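Chapter 7
Gathering Demonstrations by Hand

7.1 What this chapter covers

The previous chapter treated the training set as given. It assumed that a number of demonstrations existed, that each was a sequence of observations paired with actions, and that the sequences were of usable quality. This chapter deals with how such a set comes to exist. The subject receives little space in most courses, although in our experience the choices made during collection set a limit on performance that later changes to the model seldom remove.

We restrict ourselves to manipulation on a table: picking up, placing, sliding and stacking household objects. The demonstrations are given by a person who holds a gripper in one hand and carries out the task directly. No arm is present during collection. The path of the gripper is recovered afterwards from the recorded video and motion data, and the opening of the fingers is recorded along with it. Teleoperation, where the person steers a real arm from a distance, is treated in Chapter 10.

A demonstration, in the sense used here, has a start state, a single task and an end state. The start state includes everything the camera can see, whether or not it plays a part in the task. This point is easily missed by new operators, who tend to think of the start state as the position of the one object they intend to move.

7.2 The running case

Most of the worked material in this chapter comes from the Damosow set, a collection of table-laying demonstrations recorded by Canan Ersoy and Rasa Jõgi. The set holds 305 demonstrations, divided among 3 operators. The tasks are modest. A bowl is moved to a placemat, a placemat is straightened, a tray is pulled nearer or pushed away. The interest lies in the records kept alongside the video, which allow us to ask why some demonstrations were useful and others were not.

The collection protocol was written before any recording began and was revised once, in March. Under the revised protocol, an operator lays out the objects, brings the gripper to an open position above the work surface, and starts the recording. The fingers remain open and still for a short interval. The operator then carries out the task at an even pace, opens the fingers, withdraws, and stops the recording.
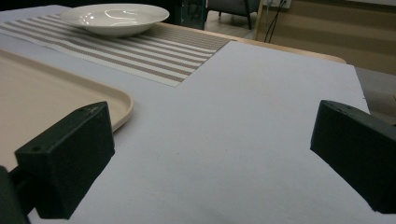 The still interval at the start serves two purposes. It gives the tracking software a stable view from which to fix its first position, and it provides a clean image of the start state which can be checked later without playing the whole sequence. In the first version of the protocol the interval was left to the operator's judgement, and many recordings began with the hand already in motion. Those recordings could be used only after trimming, and the trimming had to be done by eye.

Large plain surfaces deserve a separate remark. A tracker of the kind assumed here follows small visual features from one image to the next, and a bare white surface offers few of them. Features must then come from elsewhere in the view – printed or woven patterns, the edges of objects, the furniture behind the table. An operator who brings the gripper very low over a plain area may lose most of these at once. Section 7.5 gives a method for finding such losses in the recovered path.

7.3 Variation and its cost

Suppose that every demonstration of a task begins with the same layout. The learner can then succeed in training by repeating one path, and it has no reason to attend to the objects at all. The remedy is to vary the layout, but variation has a cost. Each new layout takes time to arrange, and a set spread thinly over many layouts may contain too few demonstrations of any one to show how the task should be done.

The Damosow protocol requires a new layout after every 10 demonstrations. Jõgi has argued that this number is too high for the simpler tasks, and the results in Section 7.6 lend her some support. For the present we treat it as fixed and consider what ought to change between one layout and the next. We distinguish changes to the object being moved, changes to the goal, and changes to objects that are merely present. The last kind is the cheapest to make and the most often neglected.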